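About Drisel

Home / About us / Products / Trade / Contact

Drisel makes dry porridge mixes and roasted grain flours. We buy maize, millet, sorghum, oats and groundnuts, clean and roast them, mill them and pack them. We do not make anything else, although we do mill to order for other firms where their recipe suits our equipment.

The business was started by Amerley Fiadzo and Esi Ankrah, who had worked together in the test kitchen of a biscuit manufacturer. Amerley is a food technologist and looks after recipes and process. Esi runs purchasing and accounts. The first product was a roasted maize flour, sold in plain paper bags to shops that already stocked a coarser version of the same thing. It is still in the range and the recipe has changed once, when we reduced the roasting temperature and lengthened the time.

What we make

The range is divided into single flours and mixes. Single flours are roasted maize, roasted millet, malted sorghum and oat. Mixes are built from those flours, with groundnut, dried ginger, clove or black pepper added according to the product.

Evar is our name for the smooth mixes. These are milled twice and sifted, and are meant to be cooked with water or milk to a thin porridge that can be drunk from a cup. Conneely is the coarser line, milled once and left unsifted. It needs a longer cooking time and a heavier pan, and it holds its shape on a spoon. Customers who order the wrong one normally find out at breakfast, so the difference is now printed on the front of the bag.

No product contains sugar or salt. Both can be added in the pan. We found early on that salted mixes took up moisture faster in the bag and clumped, and that sweetened ones browned unevenly when the customer toasted them before cooking, as many do.

How it is made

Grain arrives in sacks and is held until a moisture reading has been taken from each lot. Lots that read too high are returned or, by agreement with the grower, dried further and tested again. Accepted grain passes over a sieve and a magnet, then goes through an air separator which takes off husk and dust. Millet is put through the separator a second time.

Roasting is done in a drum. One batch is 200 kg for maize and less for the smaller grains, which colour quickly. The operator works from time, temperature and a colour card, and the colour card has the final say. Groundnuts are roasted apart from everything else, on a different day, and skinned before milling.

Malted sorghum follows a separate route. The grain is steeped, drained and left to sprout on trays, then dried slowly. We keep the drying air below 70°C. Above that the malt loses much of its ability to thin a porridge, and thinning is the main reason for using it. The sprouts are rubbed off once the grain is dry.

Milling is by hammer mill. Flour leaves the mill warm and has to cool before it is bagged, otherwise moisture condenses inside the bag. Cooling is done in shallow layers. It takes longer in October than in winter and the packing schedule is written to allow for this.

Spices are bought whole and ground on a small pin mill on the day they are needed. Ginger is the most variable of our ingredients. We adjust the quantity by lot, after a tasting panel made up of whoever is on shift has tried it cooked. Raw flour tells the panel very little.

People

Seven of us work here full time.

Amerley Fiadzo, recipes and process
Esi Ankrah, purchasing and accounts
Philomena Bonsu, production manager
Kwesi Nartey, roasting and maintenance
Salamatu Agbeko, quality and labelling

The remaining posts are in packing and dispatch. Philomena joined from a commercial bakery and rewrote most of our cleaning procedures in her first year. Kwesi trained as a fitter. He rebuilt the burner housing on the roasting drum, and the uneven colour we used to get at the loading end has gone. Salamatu keeps the retained samples and answers nearly all technical questions from customers, including those about allergens.

Allergens and cleaning

Groundnut is handled on this site. All products carry a warning to that effect, including the single flours. We schedule nut-containing mixes at the end of a production run and strip the mill afterwards, and swabs are taken before the next run starts. This reduces the risk of carry-over and does not remove it. Anyone with a peanut allergy should not eat our products.

Oats are ordinary oats and have not been grown or handled as gluten free. Maize, millet and sorghum contain no gluten of their own, but they share the line with oats and we make no gluten-free claim for any of them.

Storage and shelf life

Whole-grain flours contain the oil of the grain and go rancid in time. Mixes with groundnut go first. Keep the bag closed, in a cool cupboard and away from strong-smelling foods. A freezer is suitable if the flour is double wrapped and left to come back to room temperature before the wrap is opened. A bitter or paint-like smell means the oil has turned, and the flour should be thrown away whatever the printed date says.

The batch code is stamped on the base of the bag. Please have it ready when writing to us. With the code we can trace the grain lot, the roasting record and the retained sample. Without it we can only guess.

Buying from us

Retail bags are sold through independent grocers and from the product pages of this site. Caterers and bakeries can open a trade account, for which we ask for 2 references. Minetti is our catering label; the contents match the retail mixes of the same name, and only the bag size and the closure differ. Price lists were last revised on 03/02/2025 and are sent on request.

Contract milling is quoted by recipe. We need a specification for the incoming grain, a target particle size and a sample large enough to run through the mill. We do not mill dried chilli, dried fish or anything containing sesame.

Tasting cups, recipe leaflets and shelf labels are available to stockists. Cooking instructions for large pans differ from those on the retail bag, chiefly in the way the flour is slaked: it should be mixed with cold water to a pourable paste before it meets the hot liquid, and the paste should go in gradually with the whisk already moving. Further instructions are in the trade leaflet.

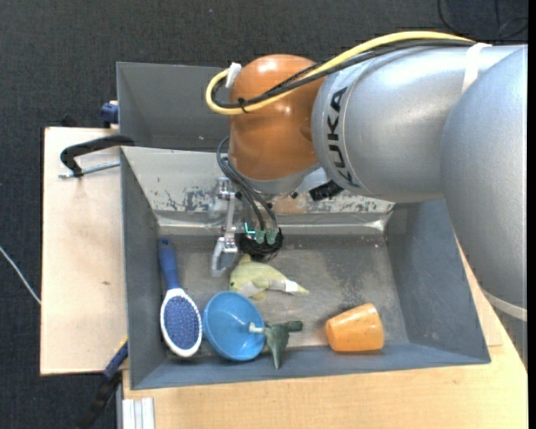

Trade customers may collect unpacked flour by arrangement with Philomena Bonsu. Collections are weighed on our scale and the lot number is written on the delivery note. Customers supply their own containers, which must be clean, dry and free of any smell. A rectangular metal bin like the grey one beneath the orange wrist of the KUKA arm is an acceptable shape, provided it has a new food-grade liner and a lid that fits. Cardboard boxes and used sacks are refused. Flour collected in this way should be moved into sealed storage on the day of collection, and the lot number should be kept with it until the last of it has been used.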